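The airfield at Badurley should stay open

I have lived for many years in a town with a military airfield, and I know what people say about the noise. I say it also. When two jets take off together in the early morning, the cups move on the shelf and the dog goes under the bed. So I am not writing as somebody who loves aeroplanes. I am writing because the plan to close Badurley, and to send its squadron to the larger base at Urquijo, seems to me a mistake which will be very hard to repair later.

The plan was published in June and it is easy to understand why the ministry likes it. One base costs less than two. There is one tower, one fire service, one fuel store and one fence to guard. The paper says that 24 aircraft can be kept at Urquijo without new buildings, only with a longer parking area and some changes to the hangars. On the page, it looks very tidy.

My first objection is simple. If all the aircraft stand in one place, then one bad day is enough. It doesn't have to be a war. It can be fog, or a flood, or an accident on the main runway which blocks it for an afternoon. Urquijo has one runway of full length. The second one is short and, as far as I understand it, a loaded fighter can't use it safely. The authors of the plan know this, because they mention it in a note near the end, but they don't draw any conclusion from it.

In the last months we have all seen what happens to air forces which are caught on the ground. Those who survived the first days had moved their machines to many places, some of them very modest. Other countries are now spending money to open old strips again, and they practise landing on ordinary roads. We are discussing how to close a runway which is already there, with good drainage and with people who know how to clear it of snow.

The second objection is about these people. Ignacio Delacroix, who was a senior mechanic at Badurley until he retired, told me that it takes about 3 years before a new technician can be left alone with an engine. The ministry counts on most of the ground staff to move to Urquijo. I have spoken with several of them and I don't believe it. Their children are in school here, their husbands and wives work in Citau or in the hospital, and the road to Urquijo is 78 kilometres in each direction. Some will go. Others will find work with Lisetti, who repair civil helicopters and who pay better already. The air force will then have its tidy base and too few hands to keep the aircraft flying.

I must be fair to the other side. There are good reasons for saving money on buildings. The barracks at Badurley are old, the heating is bad, and the kitchen was closed for a part of last winter. A former officer wrote to me that it is foolish to pay for two gymnasiums when the pilots don't get enough flying hours. I agree with him about the gymnasiums. But then let us close these, and keep the runway, the fuel and a small crew.

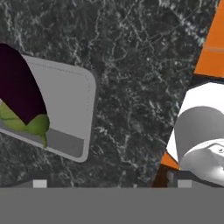
Such a solution exists in other places and it is not very exciting. The squadron has its home at the big base, and a few aircraft go to the small one for some weeks, in turns. The staff there is small but permanent. They look after the surface, the lights and the stores, and when more aircraft must come in a hurry, they come to an airfield which is awake. The ministry's paper gives this possibility half a page. It says that the costs were "not examined in detail". I would like to ask why not, if the decision is meant to last for a generation.

There is also the question of the land. A part of the council in Citau hopes to build houses and a logistics park on it, and I don't blame them, for our young people need flats. But an airfield that is sold in pieces doesn't come back. Nobody will give us another flat piece of ground of this length, so far from the mountains – and if somebody did, the neighbours would stop it in court, probably with me among them.

The comment period for the plan closes on August 13, 2022. Letters can be handed in at the town hall in Citau or sent to the ministry directly, and they needn't be long. Mine asks for one thing only, that the costs of the small permanent crew are calculated properly and published before any contract for the land is signed.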